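Neighbourhood News > Around the House > April

The Great Bedroom Reset is back!
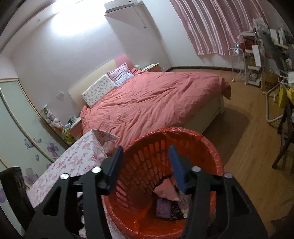

Autumn has finally turned up in Drunthorpe, and that means our bedroom reset is on again for another year. If you missed the first one in March last year, it works like this: you pick one bedroom, you give it a weekend, and you tell the rest of us how you went. We had so many lovely notes last time (thank you, Regula Gruber, for all 4 pages of yours!) that we've moved it up to the front of the newsletter. My own favourite trick is still the plain old laundry basket. A round one with slots in the sides, like the red-orange one by the bed, lined with a plastic bag folded over the rim, will take the odd bits of cloth and packaging that gather on a bedroom floor, and you can carry the lot from room to room without dropping a sock in the hallway. I've become quite devoted to mine.

Start with the bed. I know everyone says it, but a big bed takes up so much of the room that anything you do to it shows straight away. Pull the doona up, shake out the pillows and you'll feel like you're halfway there. I'm also very much in favour of pillowcases that don't match! Florals with checks, pinks with lavender, whatever you've got in the cupboard. Jucélia Fontes has been doing this for years and her spare room is the most cheerful in the street.

Next, bedside tables. Lesia Derkach wrote in to ask what to do about soft toys, as her daughter's nightstand has no room left for a glass of water. We put it to a few readers and got very firm opinions back. Jasper Vermeulen keeps 2 out and rotates the others through a drawer, which his boys treat as a sort of holiday roster. Hussam Sfeir says leave them all where they are and buy a wall lamp. I'm with Hussam – a bedside crowd of plush animals is a happy thing, and they only need a good shake outside and a wipe of the surface underneath.

Wardrobes with sliding doors deserve a special mention. Run the vacuum nozzle along the bottom track before you do anything else, then go over it with an old toothbrush. If your doors are glass, use warm water with a dash of vinegar and a dry cloth after. Go gently over anything painted on, and try a corner first.

For sorting, Katsaros on Triltley Road has put aside 100 calico bags for anyone taking part. They're free, so please only take what you'll fill. Clean bedding, curtains and kids' clothes can go back to the shop in them and will be passed on to families in the area. Last year we collected 449 items, and I'd love to see us beat that! Towels are welcome too, even the tired ones, as the animal shelter goes through them at a great rate. No pillows this time, sorry – there's nowhere dry to store them.

Send your notes, grumbles and best finds to the usual newsletter address, or drop them in the box beside the counter at Katsaros. Colourful rooms especially welcome.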